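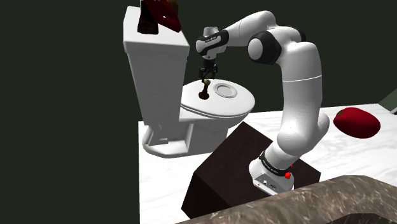
By Deirdre Tully
29 Aug 2025 | Home & Yard | Flarkach Neighbors Newsletter

My water bill came to $478 this quarter. I read it standing at the mailbox, then I read it again at the kitchen table with my glasses on, and it was still $478. We're two people and a dog! We don't have a pool. I let the lawn go brown in June like everyone else on the street.

So I've spent most of the month learning where water goes in a house, and I'm passing along what I found in case yours is going there too.

First stop was the meter. Mine is under a little iron lid by the sidewalk, and I'd never once opened it in the 15 years we've lived here (spiders, mostly). You turn off everything in the house, write down the number, wait an hour and look again. Mine had moved. There's also a tiny dial that spins when water is running, and it was creeping around while I stood there with every tap closed, which gave me a sinking feeling.

I called Girish Mittal over on the corner because he used to do maintenance for an apartment complex and he's good about this stuff. He told me to put food coloring in the toilet tank before bed and not flush. Next morning the upstairs bowl was blue. The rubber flapper at the bottom of the tank had gone stiff and was letting water slip by all day and all night, and I hadn't heard a thing. The new flapper cost me $7 and I put it in myself, with one trip back to the store for the right size. Take the old one with you when you go, is my advice.

The other culprit was outside. We have a drip line along the tomatoes that my brother-in-law set up, and a connector had popped off behind the rain barrel. It had been watering the fence. I'd even said to my husband how nice the weeds looked back there, all green and happy in the middle of a dry August...

After that I got a bit carried away. I put a bucket in the shower to catch the cold water while it warms up, and that goes on the porch pots. I run the dishwasher full now, and I've quit rinsing plates first, though I still scrape the eggy ones. I bought a timer for the hose, too. Four minutes sounds like nothing but the peppers seem perfectly content with it.

Mei-kuen Au tells me she does her meter check on the first of every month and keeps the numbers on a card inside the pantry door. I'm going to copy her. My own card has one number on it so far and a coffee ring.

If you do find a leak, call the water office before you pay. I did, and they sent me a form asking for the date of the repair and a copy of the receipt. I'd thrown mine in the recycling and had to go digging for it, so hang on to yours. I haven't heard back yet about a credit. I'll put a line in the September issue when I do.

I've got a few drops of blue food coloring left if anyone on our end of the street wants to try the tank test. Knock at the side door, the front bell is still broken. And if you have a trick for getting blue off your fingers, please bring that along with you!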